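Progress report to the Trodamwood fund
July 25, 2018

Hi all,

Time for another update from the Sullo project, and it's a cheerful one! Since March we've had the remote control rig running properly, and Silvan Ortner and I have been taking turns driving the arm through the household tasks we promised you. You asked for 1000 good demonstrations by the end of this phase. We have them, and the next target is 3000.

The footwear task is the one I want to tell you about, mostly because I underestimated it so badly. Picking up a slide sandal sounds like nothing (I do it every morning with my toes), but doing it with two fingers and a pair of hand controls is a different story.
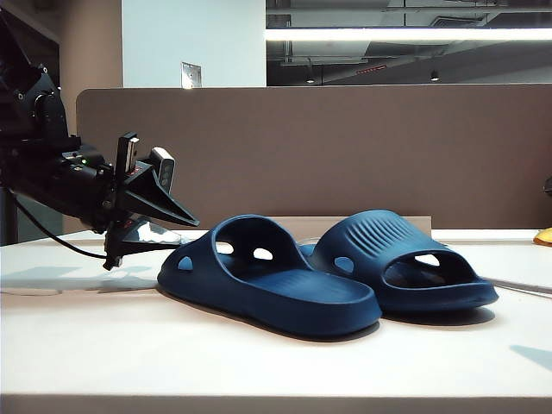 My first 30 tries were pretty rough, so we cut the practice sessions down to 15 minutes each. Tired hands make sloppy demonstrations, and the arm will happily learn the sloppy bits too! Silvan is the better driver by a mile. He goes in slowly, pauses before closing the fingers, and then commits. I tend to fuss and correct, and you can see every wobble in the recordings.

We've also started doing pairs, one sandal placed with the other, and that's where the heel grip has come in handy.

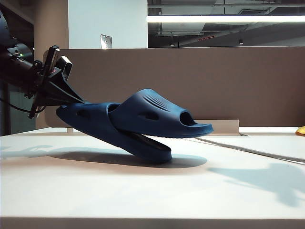 The gripper holding one sandal by the heel, with the second resting on top.

Next up: new controller handles from Nägeli, a second driver station in Sornach, and a cleanup of the older recordings, which are a mess and entirely my fault. We're still inside the budget. I'll send the spending sheet separately once the Nägeli invoice is in.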